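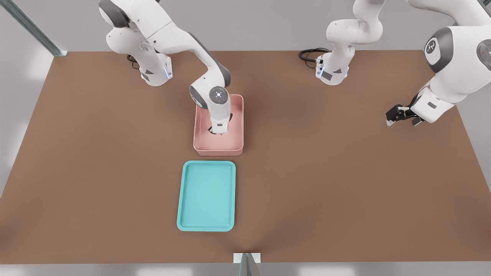 What is a unit cost?

A unit cost is the total cost of making a group of goods, divided by the number of goods in the group.

Chapter 8
Costs That Stay and Costs That Move

The answer given at the start of this chapter is short, and students usually accept it without trouble. The trouble comes later, when they try to use it. The total cost of a group of goods is made of different kinds of money, and these do not behave in the same way when the group becomes larger or smaller. In this chapter we separate them.

Let us take the small firm Panthorpe, which makes desk lamps and sells them under the name Luvident. The firm rents one workshop. The rent for April is 1458 dollars, and it must be paid if the firm makes many lamps, few lamps or no lamps at all. Such a cost we call a fixed cost. The bulbs, the wire and the cardboard boxes are different. Each lamp needs one bulb, so the money spent on bulbs rises together with the number of lamps. Such a cost we call a variable cost.

In April, Panthorpe makes 759 lamps. The rent carried by each lamp is then 1458 divided by 759, or 1.92 dollars. If the firm makes twice as many lamps in the same workshop and for the same rent, each lamp carries 0.96 dollars. The price of one bulb stays as it was. Please note that the total rent did not change in this calculation. Only the share of one lamp became smaller, and many errors in homework come from mixing up the total and the share.

The owner of the firm, Asabe Danladi, has to decide whether to accept an order from a chain of stores named Nasex. The chain offers a price that is lower than her usual one. Her bookkeeper, Zhiqiang Zhong, advises her to refuse, as the offered price is below the unit cost of April. Ms. Danladi is not convinced. The workshop has free hours, and the rent is already paid. She asks what the additional lamps would cost her, and this is another question with another answer. We return to her order in Section 8.2, where the reader will have the tools to judge who is right.

Some costs do not fit well in either group. The electricity bill has a basic fee, which is fixed, and a part for each hour of use, which is variable. A supervisor can look after up to 8 workers, and after that a second supervisor must be hired. We call the first a mixed cost and the second a step cost — both appear again in the exercises.

Words to learn in this chapter
fixed cost, variable cost, mixed cost, step cost, unit cost, additional cost

8.1 Sorting the Costs of a Firm

We begin with a list of payments, in the order in which the bookkeeper wrote them down. Before reading further, copy the list in your notebook and write F or V next to each payment. Leave a blank where you are not sure.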